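Planning an Equipment Budget for a Small Robot Cell
Course handout, unit 6

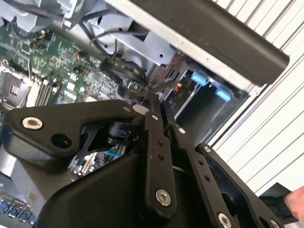
Gripper reaching into an open desktop case, from the wrist camera.

I want to talk about money in this unit, and I'm going to use the PC teardown bench as the running case, so keep it in mind as you read. The job is taking parts out of old desktop computers. Sounds simple! Then you look inside one and find ribbon cables, memory slots, drive latches and cables hanging over everything, and you start to see where the budget goes.

When I planned my first bench I did what most people do, which was pick the arm first. I fell for the Trullier arm because the brochure was lovely, and I had spent nearly all the money before I'd thought about what was going on the end of it. Please don't start there. Start with the part you're handling and work backward to the arm.

So, step one is a task sheet. Write down what the gripper has to touch, how much room there is to get in, and what it must not bump on the way. Fingers and linkages take up space, and a gripper that looks slim on a desk can feel huge inside a computer case. Ask the seller for a drawing with the fingers open and another with them closed (they always have the closed one handy, so push for the open one).

Step two is the quote. I got quotes from Plurkonow and Grekano for the same bench, and they were hard to compare. Plurkonow put the mounting plate, cabling and a spare set of fingers into one price. Grekano listed the gripper alone and looked cheaper until I added the rest. Make your own table, one row per item, and fill in every seller's number even if you have to email them twice to get it.

Rows people leave out:

Spare fingers and bolts
Wrist camera, mount and cable
Table, clamps and fixtures
Safety stop and any guarding
Software license renewals
Shipping, both ways if it's a loan
Your own setup hours

That last one hurts. I allowed 2 weeks for setup on the Rajan project and used 6, mostly on cable routing and camera mounting. Nothing dramatic, just a lot of small fiddly afternoons – and those hours belong in the plan whether or not anyone sends you an invoice for them.

Step three is the reserve. I hold back 30 percent of the hardware budget on a first build. My colleagues think that's a lot. On a second build of the same bench I'd go lower, but a first one always wants an adapter or a longer cable, and you really don't want to be begging for more cash in September with a half-built cell on the floor.

A word on buying used: arms, maybe, if you can see the service records and run one yourself before you pay. Grippers I buy new. Worn joints are hard to spot in a seller's photos and the savings are small next to the rest of the bill.

For next time, write a one-page budget for a teardown bench of your own. Get quotes from at least two sellers, put them in one table, and mark the 4 rows you feel least sure about. Bring it on paper, please, so we can scribble all over it.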